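Premside towel-folding fault

The Premside towel-folding fault was a failure in an automatic towel-handling cell at the laundry test hall in Premside. The cell was built by the firm Ilto and used control software from a second firm, Cinley. During a long trial in March the robot arm continued to pull on towels which had become caught, and it did not stop as it should. No person was injured, but two grippers were damaged and a large number of towels were torn at the hem. The case is often mentioned in discussions about soft materials in automation, where the forces are small and a fault can stay hidden for a long time.

Background

Folding of towels is simple for people and difficult for machines. A towel has no fixed shape. When it is lifted by one corner, the other corners hang down in a way that is hard to predict, and the loops of the cloth can catch on each other or on the surface below. For this reason many laundries have automatic washing and drying, while the feeding of the folding line is still done by hand.

Ilto began work on a towel cell after an order from the laundry company Kaplan. The aim was that one arm should take a towel from a table, find a free corner, lift it, and draw the cloth flat before it was passed to a folding machine. The agreed test was 2000 towels in one continuous series, with a human operator present but not taking part in the work.

Design of the cell

The arm worked over a flat table covered with felt. The felt was chosen for two reasons. It gave a good colour difference to the light towels of the customer, which made it easier for the software to find the outline, and it was soft, so that the gripper could press lightly on the surface when it closed around an edge.
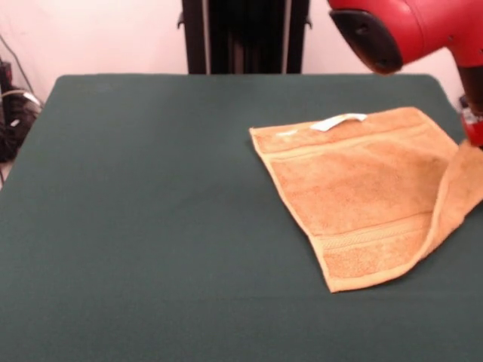
The gripper had two fingers with rubber pads. It closed on the edge of the towel, usually at a corner, and the arm then moved up and to the side in a slow curve. A sensor in the wrist measured the pulling force during this movement. If the force was higher than a set limit, the arm had to stop, open the fingers and go back to a waiting position. This function was called the drag stop in the manual, and it was the main protection of the cell against tearing and against overload of the gripper.

A second protection was a fence with a gate switch. When the gate was opened, the power to the arm was cut. The fence was not involved in the fault and worked correctly at all times.

The fault

The first part of the trial went well. After 590 towels the operator noticed that one towel had a hem that was partly torn away, close to the care label. It was believed to be an old damage from the laundry, and the towel was put aside. The trial continued. Later in the same shift more towels with the same kind of damage were found in the finished pile, and then one finger of the gripper bent so much that it could no longer close.

The gripper was exchanged and the trial was started again on the next day. The new gripper failed in the same way. This time the operator saw what happened. The arm had taken a corner and was lifting it, but the far side of the towel had slipped down between the edge of the table and a cable holder mounted under it. The cloth became tight. The arm did not stop, and it pulled until the finger bent. The operator then pressed the emergency stop.

Cause

The investigation found that the drag stop had been active, but that its value was wrong. The wrist sensor must be set to zero before each lift, while the gripper hangs free and touches nothing. In an update of the software this step had been moved to a later moment in order to save time in each cycle. After the update the sensor was set to zero when the fingers were already closed and the lift had begun. If the towel was already caught at that moment, the pull was counted as zero, and the arm could add the full permitted force on top of it.

For most towels this made no difference, as they lay free on the table and gave almost no pull at the start. Therefore the error was not seen in the short tests which Cinley had made after the update. These tests used a small number of new towels, placed by hand in the middle of the table, and none of them hung over the edge.

A further weakness was found in the log. The cell recorded the force only after the zero setting, so that the recorded curves looked normal also for the towels that were torn. The people who read the log during the trial had no sign from it that something was wrong.

There was some disagreement about the felt. Kaplan held the opinion that the rough surface of the felt had increased the drag and that a smooth table would have prevented the damage. Ilto repeated the lifts on a plastic sheet and reported that towels were caught at the table edge there as well. The final report calls the felt a possible contributing factor, but not a cause.

Measures

The zero setting was returned to its earlier place in the cycle, before the fingers close. Ilto also added a fixed upper limit that uses the raw value of the sensor, and which is not changed by the zero setting. If this limit is passed, the arm stops and must be started again by the operator. The cable holder was moved away from the edge, and a rounded strip was mounted along the table so that hanging cloth could slide over it more easily.

The log was changed to include the raw force for the whole movement. Cinley introduced a rule that every change in the order of steps must be tested with a towel which is fastened to the table on purpose. The trial was later repeated in full and was accepted by Kaplan, although the cycle was slightly slower than in the first contract – the time saved by the update had been lost again.

Safety assessment

The fault was classified as damage to equipment and goods. The report notes, however, that the same function was also described in the manual as a protection for the hands of the operator during cleaning, when the arm may be moved at low speed with the gate open and an enabling switch held down. If a sleeve or a glove had been caught in the fingers in this mode, the limit could have been too high for the same reason. The manual was corrected, and cleaning with power on the arm is no longer permitted in cells of this type.

See also

Force limiting in robots
Gripper
Industrial laundry
Emergency stop

This page was last edited on 10 February 2024.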